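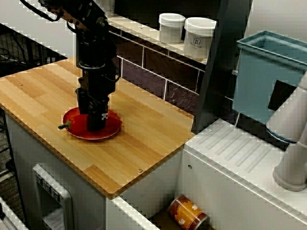
Which part of a play kitchen should be cleaned first? The sink, followed by the worktop and then the play food.

Print this page
E-mail this page

The play kitchen at Triltby was cleaned in full on Jun 20, 2024, the first such clean since February. Plates and play vegetables were washed in warm water with a little mild soap and left on a towel to dry. The worktop was wiped with a damp cloth only — standing water is to be avoided on wood — and the tiles behind it were wiped last.

The floor beneath the counters should be checked on each occasion. Tins and smaller items of play food roll there readily and may remain unnoticed for weeks. Containers with lids are to be returned to the shelf closed.

The work took 3 hours, including drying. Readers who wish to suggest a better method for the grout lines are invited to write to me.

Gudrun Hovland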